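Robot Helpers Around Food: House Rules That Hold Up

Print this page | E-mail this page

Every gripper sold for home use now comes with a sheet of "good practice." I have read the Narnar sheet and the Veres one, and most of what they call standards is advertising with numbers beside it. The Veres sheet promises 4000 grips before the pads need a look. I would look sooner. Food gets into the edges of a pad long before the rubber wears down, and a grip count tells you nothing about that.

What I do at home in Istorcombe is duller. Wipe the pads with dish soap and warm water before any job with food, and again after. Keep one set of pads for food and another for the garage. Write the date on the back of the spare set, or you will never remember when you bought it. 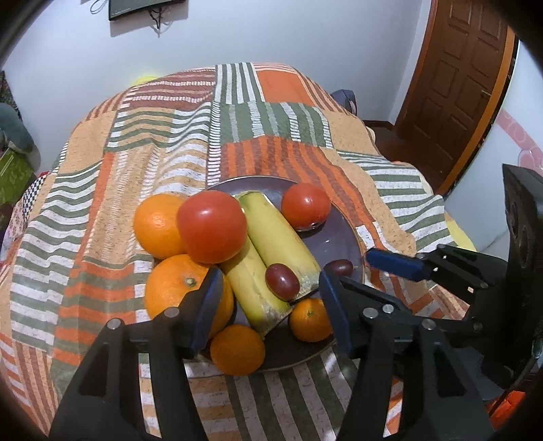

Grip settings are where the makers' rules are weakest. Bristard lists 169 foods by force, as if every banana were the same banana. It will be no help with a pair that has gone speckled, with bruised tips, and those are the ones people have lying around. Start at the lowest setting and go up a step at a time. Tomatoes get their own setting, never the one you used for oranges. With a heaped plate, work from the top down and take grapes off by hand first - a jaw wide enough for a big orange has no business near them.

The sheets also say to keep people 2 feet back while the arm is moving. Fine, but a child's arm is longer than you think, so know where the stop switch is and try it before each session.

One last gripe. "Food safe" on the box may cover the pads and leave out the screws and the plastic behind them. Ask which parts were tested. I asked in April and am still waiting for an answer - until it comes, anything we eat with the peel on gets washed after the robot has had it.

Print this page | E-mail this page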